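19/12/2021

I've been told, in writing, to take my washing in. It was two tea towels, a fitted sheet and my good gardening trousers, on a fold-out airer, on my own balcony, in thirty-odd degrees with a breeze coming up from the creek. Perfect drying weather! The letter from the building managers says laundry "visible from common property" detracts from the appearance of the complex, and would the resident of Unit 413 kindly use the appliances provided.

So I'd like to make the case for the clothes line, and I'm going to make it at some length, as I've had a whole weekend to stew.

I grew up in Ponness, back when it was weatherboards and paddocks, and every yard had a Hills Hoist in the middle of it like a sort of village cross. We swung on ours until it developed a lean. Mum could tell you who had visitors (extra sheets), who'd had the baby (well, obviously) and who was starting a new job, all from the kitchen window. I'm not saying we should go back to reading each other's undies. But it was a street where you could see that people lived there, and I don't remember anyone thinking it looked poor or messy. It looked like Monday.

Now I live in a very nice building, and I do mean nice, I love my flat and I can walk to the shops. It has 9 floors and a rooftop with a barbecue that gets used at Christmas, and from the footpath you would swear it was waiting for its first tenants. Glass balconies, all of them bare apart from the odd approved pot plant. That's the look we're protecting, apparently.

My neighbour Sachiko Matsuda got the same letter in November. Hers was over a single futon cover. She had the sense to ring them up and ask what she was meant to do with something that size, and the young bloke on the phone suggested the laundromat on Ebihara Street. She went, to be fair to him. It cost her a small fortune in coins and the cover came out damp in the middle anyway, so she draped it over her dining chairs for two days with the windows open, where it was, of course, visible to absolutely everyone on our side of the courtyard.

People will say just use the dryer, and I do, in July, with a full load and a guilty conscience. Mine's a little vented thing that steams up the bathroom and takes the elastic out of everything I own. I looked at replacing it with one of the good heat-pump ones and the cheapest I could find that would fit the cupboard was $800, before delivery and someone to haul it up. I'm sure it would be lovely. I also have the sun, which comes round to my balcony at ten every morning and charges me nothing.

The part that really gets up my nose is that we're a building that has a sustainability page in the newsletter. We've been told off about soft plastics. We've had a talk on LED downlights. And then we fine people, or threaten to, for drying a towel in the open air, which must be the oldest and easiest bit of energy saving going. You can't have it both ways, surely?

I do understand the other side, a bit. Somebody paid a lot for their view, and if I'm looking out over a courtyard I'd probably choose jacarandas over my own trackie daks. Nobody wants things blowing off the eighth floor either. Fine, then let's have a rule about pegs and railings. Keep it below the balustrade, bring it in by dark, nothing dripping on the people downstairs. I'd sign that tomorrow. Sachiko says she'd sign it too, so long as futons get a mention.

What I won't sign up to is the idea that a home ought to look as if no one's in it. I've already drafted a motion for the next general meeting, and I've been practising it on the dog, who is for it.
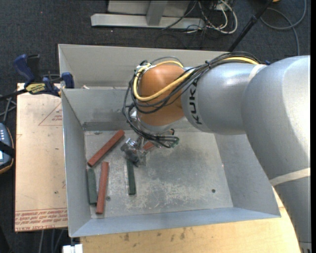

If you're an owner in our building and you've had one of these letters, please put a note under my door. The motion needs a seconder, and the trousers are going back out in the morning either way.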